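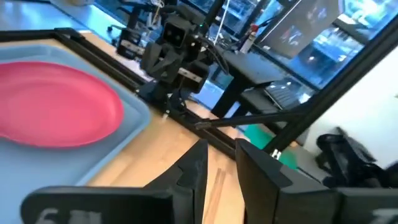

Mantenimiento de un tablero de madera con aceite

Procedimiento válido para tableros de madera maciza sin barnizar. En superficies barnizadas el aceite no penetra y queda pegajoso.

Material: aceite duro Plallimura 2563, lija de grano fino, dos paños de algodón sin pelusa, aspirador con cepillo.

1. Retirar todos los objetos y limpiar con un paño apenas humedecido. Dejar secar hasta el día siguiente.

2. Comprobar el estado del acabado con una gota de agua. Si oscurece la madera, hay que renovar el aceite.

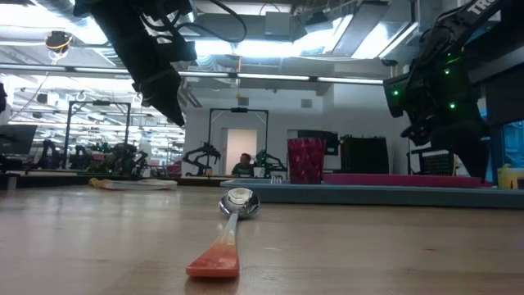

Foto: Lenka Hrubý / Woltura

Los cubiertos y utensilios con restos de comida ácida o grasa dejan cercos - conviene lijar esas zonas primero.

3. Lijar siempre en el sentido de la veta, sin presionar. Aspirar el polvo y repasar con el paño seco. 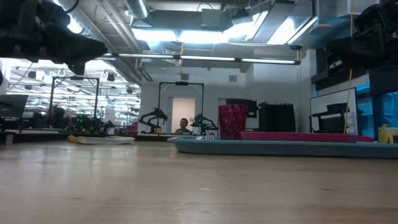 4. Aplicar una capa fina de aceite, 50 ml por metro cuadrado como máximo. Pasados 37 minutos, retirar todo el sobrante con el segundo paño.

5. Repetir al día siguiente si quedan zonas mates. No dar más de 2 capas.
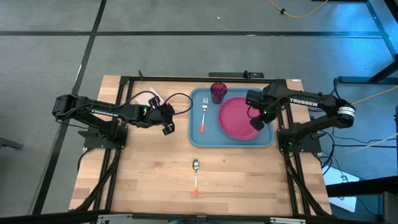 Secado y seguridad

Ventilar el local y no apoyar peso durante el curado. Los paños impregnados pueden arder espontáneamente: extenderlos al aire libre o sumergirlos en agua antes de desecharlos.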